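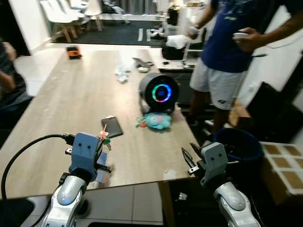
Search this site Enter keywords Go

The Ekcombe workshop opened its doors to the public in April, and more than 300 people came through in a single afternoon. The workshop's director of programs spoke with us at the close of the visit.

"We wanted residents to see ordinary household work," the director said. "Putting keys away is a task everyone understands, and it asks a great deal of a machine."

The demonstration was presented jointly by Farkusow and Clinetent, the 2 partners in the project. Visitors were admitted in groups of 12 and were invited to put questions to the staff between runs.

Asked why a key rail had been chosen, the director pointed to the small size of the target. "A hook gives very little room for error. The ring has to arrive at the right height and the right angle, and the keys swing while the arm is moving."
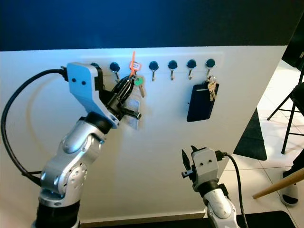
A robot arm brings a bunch of keys with an orange tag up to the hook rail at Ekcombe.

The director was careful to set limits on what the afternoon could show. "These are early results. We would not place this system in a home today, and we told our visitors so."

Funding for the next stage has been secured through the Rampersad program, and the partners expect to work on drawers and cupboard doors. A second open day is planned, though the date has not been set.

625 shares 12 comments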